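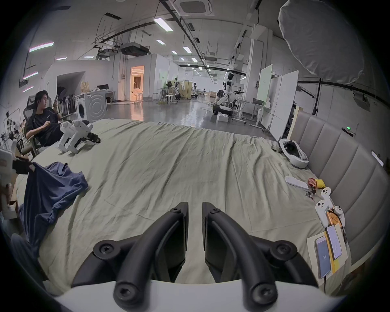 Hand-held gripper over a bed with a crumpled navy-blue cloth at its edge; a humanoid robot on a wheeled base stands in the distance.

Wonska is a software package for training and running robot controllers that handle cloth, mainly clothing and bed linen. It was written by Idris Yorath and Halima Ezeani at the robotics firm Jallach. The package takes recordings made with hand-held grippers, cleans them up, and uses them to train a controller that is meant to run on a two-finger robot arm. Its developers call it a "general cloth handler," a label that has been disputed.

Design

Wonska has a perception module, a learned controller and a small planner. The perception module estimates where the fingers are from the video alone and marks what it takes to be hems, collars and sleeves. The controller turns the current view into a short run of finger and wrist movements. The planner chooses the next step from a list written by hand, such as "grasp hem" or "lay flat."

The last part gets little space in the project's own papers. Because the order of steps is fixed in advance, critics have argued that much of what looks like planning is a script with a learned motion under each line. Yorath has replied that the script can be turned off. No results with it off have been released.

Training data

The first public set held over 3000 recordings of single garments on flat or nearly flat surfaces. Each recording is broken into segments by a labeling tool, Dirodent, which guesses where one action ends and the next begins. Segments shorter than six frames are thrown out. Ladi Ibrahim, who maintained Dirodent until June, wrote in its change notes that the cutoff also drops quick regrasps, the very moments when a person corrects a bad grip. The cutoff is still in place.

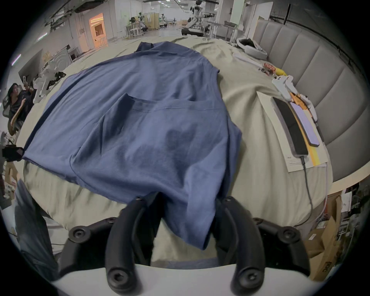 Black gripper fingers pinching the lower hem of a blue T-shirt on a beige cloth.

Hem grasps make up the largest class of segments. A hem pinched between two fingers bunches and hides its own edge, and the perception module then falls back on the last edge it saw. This works when the cloth stays put. When the cloth slides, the estimate can lag well behind the real edge, and the software gives no warning that it is guessing.

Reported performance

Jallach's release notes of 13/02/2025 gave a success rate of 90 percent on T-shirts. The notes counted a trial as a success if the garment ended up inside a marked area, whether or not it was folded. Uchenna Babalola and Uchenna Edet repeated the test using a stricter rule, under which the hem and collar had to line up, and reported 44 percent. They used a different arm, and Jallach disputes the comparison on those grounds. Neither side has published its full set of trial videos.

Claims about pillowcases and fitted sheets rest on demonstrations alone.

Related software

Abubakar, a separate tool, reads the same recording format but has no planner and leaves the order of steps to the user. Models trained in one cannot be loaded in the other without converting the gripper settings by hand.

See also
Cloth manipulation
Imitation learning
Motion planning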